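## 4 杯子、纸与"已收拾"的判定

本节讨论共用长桌上最常见的一组搭配：一只杯子，旁边一张纸。图1可作参照。
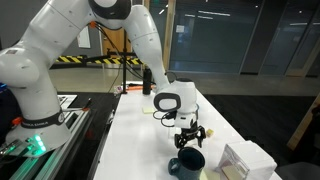

**图1** 白色长桌上的深青色马克杯与其右侧的浅黄色纸张；再往右为带透明正面的白色箱形容器。

### 4.1 既有判据及其来历

Relby量表把桌面物品分为"在位""离位""滞留"三类，Druller与Kokkinos后来的修订版沿用了这一分法，只在"滞留"下面添了若干细目。两个版本都把马克杯列为典型的滞留物，理由是杯子的固定位置在橱柜或水槽边，出现在工作台面上即属尚未收回。纸张的处理要含糊一些：成叠的归入"在位"，单张的归入"离位"，除非它"明显服务于邻近的活动"。修订版没有说明怎样才算明显，也没有说明邻近到什么程度。

我们起初打算直接套用。试编码进行到一半时，两名编码员对单张纸的分歧已经大到无法靠讨论消化，分歧又几乎都集中在纸与杯子相邻的那些桌面上。一名编码员倾向于把纸看作杯垫或便条，于是归入"在位"；另一名坚持单张即离位。我们回头查Relby量表的编码手册，手册中有关杯子的示例全部取自私人厨房，没有一例来自长桌。一套从厨房里长出来的判据，被搬到办公室、实验室和教室里用了这么多年，其间很少有人追问杯子在这些地方的"位"究竟在哪里。

### 4.2 相邻能说明什么

以图1为例。深青色的马克杯立在桌上，杯口朝上，粗圆的杯柄朝左；浅黄色的纸紧靠在杯子右边。按照修订版的说法，两者距离如此之近，应判为"关联组"，并在总分里只扣一次。Druller给出的理由是，人放下杯子时会顺手把正在看的纸放在旁边，所以杯纸相邻反映同一次停留。

我们看不出这个推论有什么根据。从单独一张照片里，读者无法知道纸和杯子哪一样先到桌上，也无法知道它们是否出自同一人之手。纸上有没有字，图中不足以判断；杯底也不在画面之内，因此连纸是否曾用来垫杯都谈不上。杯中有没有饮料同样无从确定，杯口内部只看得出颜色较深。深色釉面、阴影和咖啡在照片上可以十分相近。修订版却允许编码员在"杯口内部呈深色"时勾选"未饮尽"，我们认为这一条应当删去。

杯柄的朝向也有类似的问题。Kokkinos把杯柄朝向当作使用者坐位和惯用手的线索，柄朝左即推定使用者从左侧取杯。这种推定先要假设拍摄者与使用者站在桌子的同一侧。长桌两侧皆可坐人，从对面看过去，左右恰好颠倒。我们在自己的材料里试过这条规则，结果时而说得通，时而说不通，说得通的那些也不见得比随手猜测更可信。本文的表格因此不收杯柄朝向一栏。

### 4.3 容器是否等于收纳

图1右侧的箱形容器引出另一种麻烦。容器是白色的，正面透明而反光，透过正面下部可以看到一件棕褐色的扁平矩形物品。Relby量表规定，凡置于容器内的物品一律记为"在位"，容器本身不扣分。这条规则省事，也正因为省事而被广泛引用，Clisico公司的桌面评估表干脆把"容器数量"列为加分项。

我们对此持保留态度。首先，容器内的东西是否真属于那里，外人很少能够判断。那件扁平物品也许是存放在容器中的，也许只是容器的衬板或背板的一部分；仅凭透明正面后的一角颜色，两种读法都站得住。其次，把容器当作整洁的证据，会鼓励一种十分廉价的改善办法，即往桌上添箱子。桌面上的散件变少了，占用的面积却可能更大。Clisico的评估表对占用面积只字未提，其随附说明又声称得分"客观反映空间利用水平"。就我们所见的材料而言，这句话没有得到任何支持。

透明容器和不透明容器也不宜合并计算。东西放进不透明的箱子以后，编码员看不到，只好不记；放在透明面后面，则多少要记一笔。于是同样一件杂物，分数高低取决于箱子的材质。修订版的一条脚注承认了这一点，随后又称影响"可以忽略"，没有给出数字。

### 4.4 数据规模并不能解决上述问题

对我们的质疑，一种常见的回应是样本足够多时个别误判会相互抵消。Druller的汇总使用了大约2000张桌面照片，规模确实可观。可是抵消的前提是误差没有固定方向，而上面几条规则的偏向都很稳定：杯子一律偏向"滞留"，容器内物品一律偏向"在位"，相邻物件一律少扣。照片再多，偏向仍然留在那里，只是置信区间变窄，看起来更像一个结论。

为了了解偏向的大小，我们从试编码材料中抽出30张同时含有杯子和单张纸的照片，请Hauke Seidel在不知道原有编码的情况下重新判定。他被要求只写下看得见的内容，凡涉及用途、归属和先后的判断一律留空。留空的条目之多超出我们的预料，尤其是"纸是否与杯子有关"一项，他几乎没有填写。按修订版的规则，这些空白本应全部填成"有关"。

Seidel的做法也有代价。空白过多，总分便算不出来，不同桌面之间就难以排出名次。有审稿人曾据此认为这种编码"缺乏实用价值"。我们的看法是，如果名次只能依靠填补看不见的内容才能得到，那么名次本身就值得怀疑。当然，抽取的照片数量有限，又来自同一批材料，我们不主张把这一结果推广到厨房或私人书桌。Seidel本人参与过早期的编码讨论，对量表的争议早有耳闻，他的谨慎有多少来自照片、有多少来自先前的印象，我们无法分开。

### 4.5 本文采用的记录方式

基于以上考虑，后文各表对杯纸一类的搭配作如下处理。

- 杯子记录颜色、杯口方向和所在台面，不记录"未饮尽"。
- 单张纸记录颜色及其与最近物件的相对位置，不判定用途。
- 容器与容器内可见物分开记录；内部物件辨认不清时写"不明"。
- "滞留"一词仅在有前后两次观察时使用。

最后一条使可用的材料大为减少。滞留是一个关于时间的概念，需要知道物品在某处停了多久，单次拍摄给不出这个量。图1中的马克杯可能刚刚放下，也可能已经在桌上过了一夜，两种情形在照片上没有区别。原量表允许编码员根据"整体印象"判断滞留，我们在试编码中发现，所谓整体印象多半取决于桌上其他东西的多少：同样一只杯子，旁边东西越多，越容易被说成是忘了收。杯子的状态由邻居来决定，这在逻辑上说不过去。

至于整洁程度能否用一个总分表达，本文不作回答。下一节给出的各项频数应分别阅读，相加没有意义。曾有合作者建议至少保留一个简化总分，便于与Relby量表的旧结果对照。我们试算过两种权重，得到的桌面排序互不相同，而选择其中任何一种都找不出像样的理由，故未列入正文。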